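Hawthorne Rooms – Questions About the Window Room
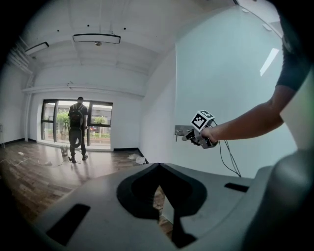 The window room, with its wooden floor and black-framed window

Who do I contact to book?
Kevser Oral handles all bookings. Use the form on our Contact page and tell us the date, the hours and what you plan to do.

What does it cost?
A half day is $180. There is a refundable key deposit of $20.

Can I wear outdoor shoes?
Sneakers are fine if the soles are clean. No heels or cleats – they dent the wood.

Can I tape or pin things to the white walls?
Painter's tape only. Please take it down before you leave and check the black baseboard for scraps.

Do the tall panes open?
No. Use the fan switch by the door if you need air.

Where do I leave my backpack?
Keep it with you or use a locker in the hallway. Lockers take a padlock, so bring your own.

How late can I cancel?
Up to 2 days before your booking for a full refund. After that we keep half the fee.

Is there parking?
Yes, in the Flirau lot across the street. Spaces are shared with other tenants and cannot be reserved.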